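I got the author of the Reststead books on the phone on a Saturday, at 7 in the morning her time, which was her idea. She writes short self-help books about getting through a workday without wrecking your evening, and she asked me to leave her name off this piece because her day job doesn't know about them. Fine by me! I've read all 4 and I had a list of questions as long as my arm.

First up, the name. Reststead sounds like a town you'd drive past on vacation. "It was supposed to be Homestead Rest," she told me, laughing, "and then I typed it wrong on the cover file and liked the typo better."

The newest one, Clotalis, is 124 pages and I finished it in two sittings (one was in a dentist's waiting room). It's her first book about quitting things: projects, clubs, half-learned languages. I told her I'd underlined the chapter on unfinished knitting and she groaned. "That chapter was 16 pages longer. My editor at Evasska sent it back with a line drawn through the whole middle. I sulked for a week and then I cut it."

Evasska is the tiny press that picked her up after the second book. Before that she was giving the ebooks away for a few days at a time and hoping for reviews. I asked if the free days worked. "The first one got 400 downloads, and I danced around my kitchen. Then I got three reviews. One of them was for a slow cooker." She still does free days, usually in January, when people are in the mood for this kind of book, but she doesn't check the numbers every hour anymore.

We got onto routines, because you can't talk to a productivity writer and skip that. Hers is pretty loose. She writes before work at the kitchen table, by hand, in the cheapest notebooks she can find. No timer, no app. "I tried all the apps. I spent so long picking colors for my task list that I missed a deadline for a book about deadlines." (I wanted that story in the book. She says absolutely not.) 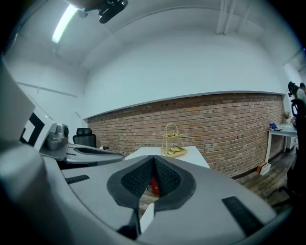
What I really wanted to know about was the Ichikawa method, which takes up the whole back half of Clotalis. You write down one thing you're going to stop doing, you tell one person, and you leave the gap in your week empty for a month. She named it after the street where she was renting a room when she came up with it. I tried it with my Tuesday book club, and yes, I felt terrible, and then I slept nine hours.

"People fill the gap right away," she said. "They quit the choir and sign up for pottery the same night. I did it too. I have some very ugly bowls."

She's working on a fifth book now, something about mornings, though she's already changed the subject twice. I asked when we'd get to read it and heard a kettle going off on her end. "When it's short enough," she said, and then she had to go and get that.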